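Home | Notes | Site Visits | Equipment | Contact

Lab tour: the Zireck cell at Sestitz

Sestitz opened its automation lab to outside visitors for one afternoon, and I spent most of it at the Zireck cell. I was interested in how the cell is kept in order between runs more than in the runs themselves. Cuiping Pan, who maintains it, led the group. We were 12 people, too many for the space, so the tour was split in two and I went with the second half.

The cell is built on a red steel table with a dark gray top. Supplies are kept on steel shelving to the right, in blue plastic bins. The operator works from an office chair on the open side.
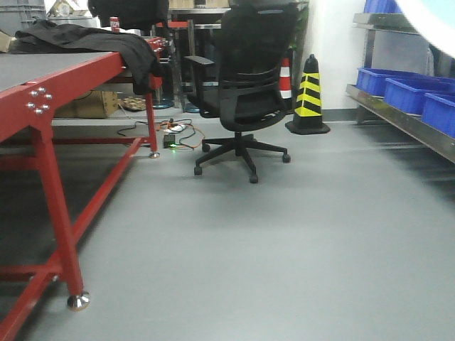 Page last changed: Saturday, May 23, 2026

Table and leveling

The table stands on adjustable feet, and the leveling routine starts there. Pan puts a machinist's level on the top, lengthwise and then crosswise, and corrects one foot at a time. The lock nut is tightened with a second wrench on the foot so the setting does not move. The table is checked after any change to the tooling and after anyone has pushed it, which at Sestitz gets written down.

The bolts at the corner plates are on the same sheet. They are checked with a torque wrench and marked with a paint pen once they are in range. Pan replaces any bolt that has turned past its mark 2 times.

Calibration

Calibration uses a Plolix target plate fixed to the tabletop. The arm is brought to 29 positions over the plate and the error at each one is logged. If a single point is out, the routine is repeated from that point. If neighboring points are out together, the table is leveled again before anyone touches the software. Most of the bad results in the log, Pan told us, were traced to the feet or to the plate not being seated.

The plate is wiped with alcohol before it goes down and stored flat in its own sleeve. The previous plate was kept on edge and bowed.

Cables

Cabling took up the longest part of the tour. The lines run across the floor between the table and the chair, with the power adapter among them. The adapter's green light is the first thing on the fault list. If it is lit, the next check is the connector at the controller end, then the cable itself, by substitution.
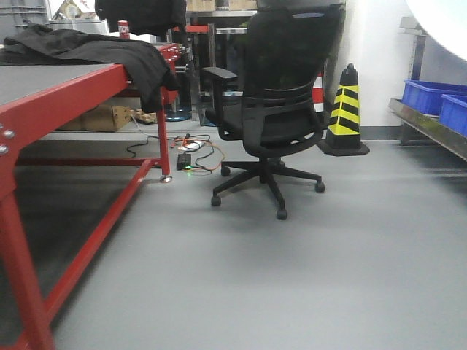

Floor cabling and power adapter, with the operator's chair alongside.

Pan labels both ends of every line and keeps one tested spare of each type. Zheng connectors are used on the sensor lines. She cuts off and replaces a damaged one and does not try to straighten pins. A floor channel is planned for September and will mean rerouting the lines. Someone asked whether the lines would be shortened at the same time. They will not, as the slack is needed when the table is moved for service.

Spares and records

The log is a paper binder with one page per intervention: fault, part, time out of service, initials. I asked to read a few pages and was handed the binder. The entries are short and legible. A typical one covered a gripper finger with a worn pad, swapped and recalibrated in 29 minutes, most of it calibration.

Preventive work is done on a fixed schedule, two sessions a month. Fasteners and feet are handled in the first. The second covers cables, connectors and a full calibration. The software backup is made at the end of the second session and copied to a drive kept outside the lab.

The tour ended with a question about how long it takes to train a second person. Pan's figure was 12 supervised sessions, with leveling taught before anything else.

Recent items
Storing calibration plates
Torque marking on steel frames
Connector repair or replacement: notes from a workshop
A binder format for maintenance logs

Contact | Copyright | Back to top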